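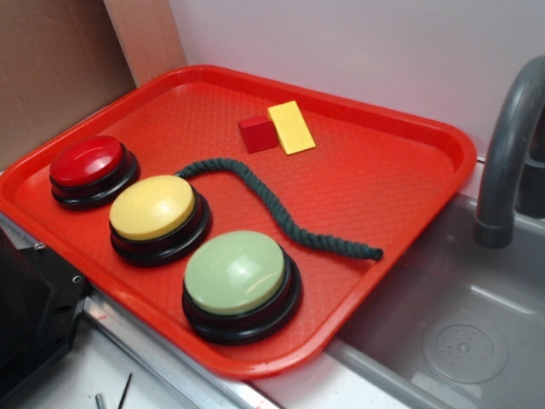 Buttons, rope and blocks on the tray, sink to the right.

Print this message | E-mail this message
Prev | Next | Thread | Index
March, posted by Piyumi Paul

> Has anyone else had the Jurkus arm carry on closing after a stop
> command? Ours did it twice and I'd love not to be alone in this!

Hello Musten folk,

You're not alone, I'm sorry to say. We had it on the button task: the stop went in, the log shows it received, and the gripper kept closing for over 2 seconds (on the red button, which survived, bless it). I went back through 123 runs with a large pot of tea and found the same thing in 12 of them, always when the stop arrived during a retry. The mains cut-off worked every time, so please keep a hand near that one and don't trust the software stop until we've heard from Dultari.

I've dropped our grip force to 20 per cent meanwhile, and no hands over the tray with the power on. Could you send me your logs, even the dull ones?

Warmly,
Piyumi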